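Gripper comparison checklist: Furkel parallel jaw against Kustora two-finger, in simulation

1 August 2026
By Keith Ackroyd
3 min read

Fill in before every comparison run. Comments are mine unless initialled. "Fine" has been retired as an answer.

1. Same arm model and same controller settings for both grippers. PASS. Fathima found the July file had the Kustora closing at twice the speed, which explains its glorious July.

2. Joint limits loaded. PASS, on the second go. The first go had an elbow with opinions.

3. Wrist view checked with fingers open. PASS. Both fingertips need to be in view before the run starts, and if they aren't, stop there and fix the mount offset.

4. Collision shapes switched on for fingers as well as palm. FAIL, then PASS. See run 33, in which the Furkel closed serenely through a block and was awarded full marks by the scoring script. 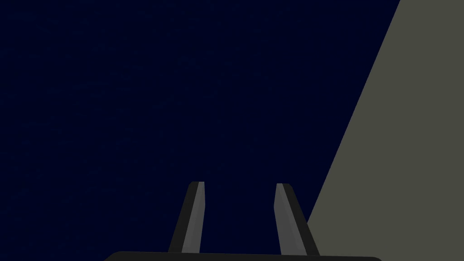
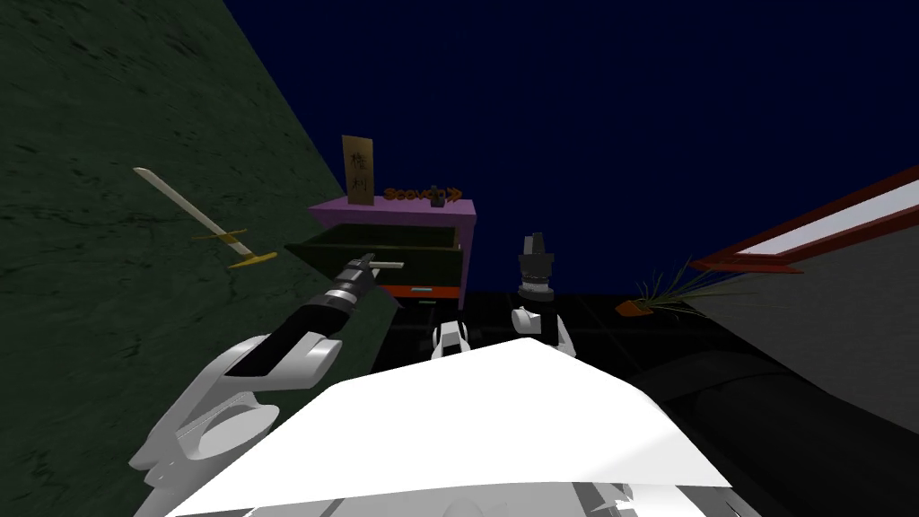 5. Thin objects. Our block test flatters everyone, and Freya has been saying so for months, so thin objects now get their own line. A wide block forgives a sloppy approach; a narrow one finds every millimetre of error in the wrist. The pale stick in the left arm's gripper, pointing at the open black drawer, is the sort of thing I mean: hold it slightly askew and the far end is well off where you wanted it. Log the angle at first contact and again at release. PASS for the Kustora, REPEAT for the Furkel.

6. Drawer travel. PASS. Check that the drawer stops at its stop. S. Ghoneim: "It does now."

7. Camera clocks agree. PASS. Overview and wrist logs compared at frame 673 and again at 2682.

8. Run count. Up to 100 per gripper, same seeds for both. No quietly dropping the ugly ones. OPEN, as the Furkel still owes us its repeats.

9. Results saved under the right gripper's name. PASS. Fabian has asked me not to say why this item exists.

Still to do: friction values for the Furkel pads, which were copied from the Lockwood sheet and are probably wrong. Fathima has the new ones. Items 4 and 5 to be rerun once they're in, and signed by somebody other than me.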